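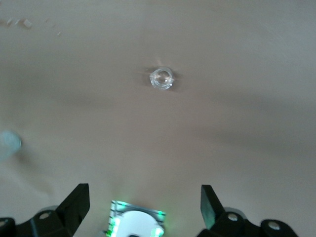
みなさん、こんにちは。ハムディアです。来年度の備品予算、そろそろ数字を固めないといけないので、先週からの続きを書きます。いちばん悩んでいるのはグリッパーの指先です。本体のアームは今のMudelをもう一年使うつもりで、お金をかけるなら手先のほうかなあと。うちの細かい部品って、とにかく透明なものが多いじゃないですか。ベージュの台の上にぽつんとある透明の小さなキャップみたいな形のもの、あれを手首のカメラだけで見つけてつまむとなると、縁の白い光り方くらいしか手がかりがないんですよね。指先の爪を替えるだけで済むのか、照明まで込みで考えるのか、そこで見積もりの桁が変わってきます(ほんとに!)。

アマヌエルさんのメールに順番にお返事します。

Amanuel Endale さんは書きました:
> 指先の交換部品ですが、Trirkanceの見積もりが届きました。
> 1組279ユーロ、納期は30日だそうです。送料は別。
> Florkanceのほうはまだ返事がありません。2月に問い合わせた
> ときは早かったのですが。
> それから、総額の上限は1555ユーロのままで考えていいですか?
> 予備を何組持つかで、だいぶ変わると思います。
> あと、リング照明を足す話はどうなりましたか。

上限は1555ユーロのままでお願いします。ここはもう動かせないと言われてしまいました。なので279ユーロの爪を3組だと837ユーロ、残りが718ユーロ。4組にすると1116ユーロで、残り439ユーロです。わたしは3組派です。1組は付けっぱなし、1組は予備、もう1組は先端を削ったりゴムを貼ったりして遊ぶ用(遊ぶって書くと怒られそうですね、試作用です)。送料がまだわからないので、そのぶんの余裕も見ておきたいです。

納期30日はちょっと長いですね。ただ、急いで別の店で買って穴の位置が合わない、というのを前にやらかしているので、今回は待つほうに一票です。注文の前に、取り付け穴の間隔だけTrirkanceに図面で確認してもらえませんか? 型番が同じでも途中で寸法が変わっていることがあるみたいで、Gunnの台座を買ったときはそれで丸一日つぶれました。やすりを持って途方に暮れたの、覚えてますよね……。

照明の件ですが、わたしとしては後回しにしたいです。手先の緑のLEDが台に映り込むのが気になっていて、先にそっちをどうにかしないと、明かりを足しても何が効いたのかわからなくなりそうで。まずは小さな遮光フードを自分たちで作ってみませんか。材料費は20ユーロ前後で収まると思います。それでもだめなら、残った予算から照明を買う、という順番でどうでしょう。

台のほうも、つや消しのシートに替えるか、色を濃くするか、という案が前に出ていましたね。透明なものは濃い色の上のほうが縁が見えやすい気もするんですが、影がわかりにくくなるのも困るし、どなたか試したことのある方がいたらぜひ教えてください! 端切れの布や画用紙でやってみた、くらいの話でも大歓迎です。シートを買うなら予算表に一行足します。

Florkanceには、わたしからもう一度メールしておきます。返事が来なくても、来週の打ち合わせの前には表を出してしまうつもりです。予備のケーブルとネジ類は消耗品の枠に移したので、今回の1555ユーロには入っていません。アマヌエルさんの表にはまだ残っていたと思うので、そこだけ消しておいてもらえると助かります。

ほかに「これも入れて」というものがあれば、値段のわかるページか見積もりを付けて、このリストに返信してください。

ハムディア(Hamdia Lencho)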